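Lostberg Activity Room – Progress Report to the Bisht Fund
Prepared by Ctibor Baláž, 2019-02-02

1. Work in this period

We have continued with the brick-laying table, which was the second item in our application. The purpose stays the same: people who come to us should practice placing, lining up and turning simple objects before they go on to the heavier work in the Edville workshop. From the grant of 2,000 we have used most of the part for materials, and the rest is kept for a new set of bricks.

The cloth top on the table was a good decision. The earlier table was bare and the noise disturbed the office next door. Now we receive no complaints.
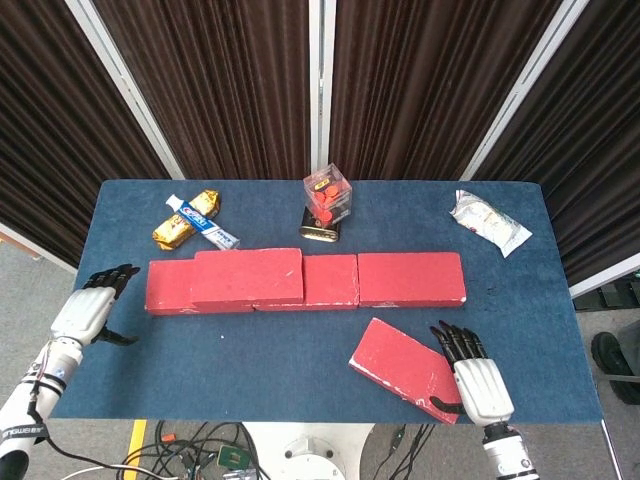
Four red bricks in a row on the dark blue top, with a fifth still lying apart.

The condition of the bricks is my main concern. The red paint is worn at corners and edges, and white patches show through. For the exercise itself it makes no difference, but I would like to ask if we may repaint them from the materials budget. The supplier in Zurnitz has offered us a suitable paint, and I can send you the offer.

The small household things, such as the toothpaste and the snack in gold foil, stay on the same table behind the bricks. They belong to the sorting exercise, which I described in my June report. 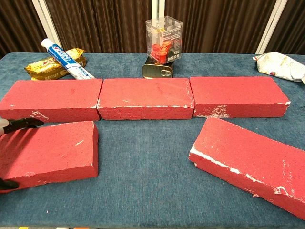 For the straight wall we work first with a short row, and only later we make it longer. This order is easier to explain, and the beginners do not lose patience so quickly.

2. Open points

The instruction sheets are not finished – the text is ready, but the drawings are missing. I expect to need 90 more for printing, and this amount is already in the plan.

I would also be thankful for your answer about the second table, as we must tell the Edville workshop whether we need their storage space.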